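Beatrice Mfinanga
February 26, 2020

1/ Every few months somebody sends me a link and asks if we're there yet. Can a machine do the chores. My answer for years has been "which chore, and who's standing next to it." I'm going to spend a thread on one chore, dusting upholstery, and then you can all yell at me.

2/ Background for new followers: I ran housekeeping for a block of furnished rentals for a long time. 66 units at the end. I have opinions about dusters. I have trained people to dust who thought they already knew how, and most of them needed a week.

3/ Dusting soft furniture is a low-status job that's harder than it looks. You need to press enough to pick things up and not so much that you grind it into the weave. You follow the curve. You go top to bottom. You feel it more than you see it.

4/ So when people tell me a humanoid can "do the living room," what I want to see is the arm of a chair. Flat tables are easy. Show me the arm of a chair.

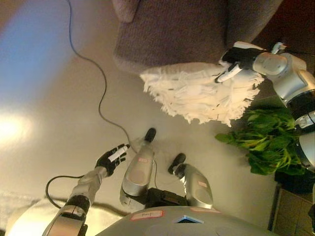

5/ Because pressing cloth to fabric is where the trouble starts. On a hard counter you can be sloppy. A cushion gives. It pushes back a little, then less, then you've hit the frame underneath. A person adjusts without thinking. I'd like to know what a machine is doing in that moment, and the people selling them go quiet when I ask.

6/ I asked exactly this of a guy from Skovell at a trade show last June. Nice enough. He told me force control was "basically solved." I said great, solved for how long, on what fabric, by whom? He gave me a tote bag.

7/ The other question nobody in sales likes: what does it miss? A video of a duster touching a chair tells me the duster touched the chair. I want the chair afterward, in daylight, with my hand run over it. That's how I inspected every unit and it's how I'd inspect this.

8/ OK, the duster itself. I'll give credit where I can. A big shaggy head is the right pick for this kind of work. It's forgiving. If your aim is off by an inch the fibers cover for you. I start new hires on one for the same reason.
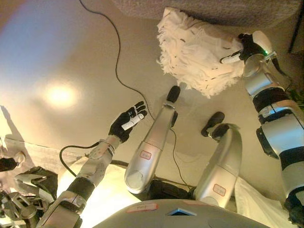

Big shaggy duster in the right hand, left hand open and holding nothing.

9/ Look at that left hand, though. When I dust a chair my other hand is working the whole time. It lifts the cushion, moves the throw, holds the plant out of the way, steadies the chair if it's light. Two hands on one job. Whether a robot can do that is a much bigger question to me than whether it can hold a handle.

10/ Quang Vương, who follows me here and builds machines for a living, replied to an earlier version of this rant with "one arm at a time, Beatrice." Fair! I get that you have to start somewhere. I'm talking about what gets promised, and what gets promised is the whole room.

11/ Some numbers from my own notebook, since people always ask. A decent cleaner in our buildings got through a living room with one sofa and two chairs in up to 183 seconds of dusting. Upholstery and surfaces, no vacuuming. I timed it because the owners wanted it timed. I didn't enjoy timing people.

12/ So that's the bar if you want to replace the job. If you want to help somebody who can't bend down or can't lift an arm over their shoulder, the bar is completely different and I'd be a lot kinder. Slow is fine there. It can take all afternoon as long as it doesn't knock over the lamp.

13/ My friend Hường Âu takes care of her father at home and she's who I think about. She doesn't need speed. She needs it to not be one more thing she has to supervise. If she has to stand there and watch it dust, she could have dusted.

14/ Which brings me to cords. Show me any home and I'll show you a cord on the floor. A human steps over it, or kicks it, swears, and carries on. I'd want to see the cord test before I saw any more dusting.

15/ Same with plants. We lost more houseplants to elbows than to bad watering. The hand is doing the careful thing on the chair and the elbow is off having its own life.

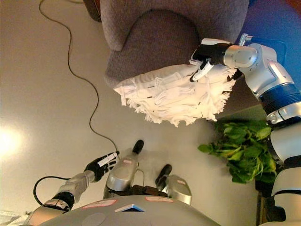 Fringed pad against the curve of a gray armrest. Leafy plant right next to the arm.

16/ I'll admit the armrest is the right place to be working. It's where hands go, it's where the grime goes, and cleaners skip the underside of the curve constantly. If a machine got the outside of that curve properly every single time, I'd have hired it over at least two people I can remember.

17/ "Every single time" is carrying that sentence. Khoa Lục at Zivmont once told me they did 631 wipes of one tabletop before they trusted it with a second tabletop. I liked him for saying so. That's the first thing anyone in that business has told me that sounded like training a real person.

18/ So, are we there yet on dusting? I'd say holding the duster, getting it to the chair, sure, I'll grant you that much. Clean chair in a house full of cords and plants, with the other hand helping and me out of the room? I haven't seen it. Send me the video if you have it. No cuts please.

19/ And for everyone already typing "but in five years": you told me that about ironing. I still have the iron.

20/ Replies are open. If you clean for a living I want to hear from you first. What's the one piece of furniture you'd test it on? Mine after the chair would be a fabric headboard with buttons. Pure misery.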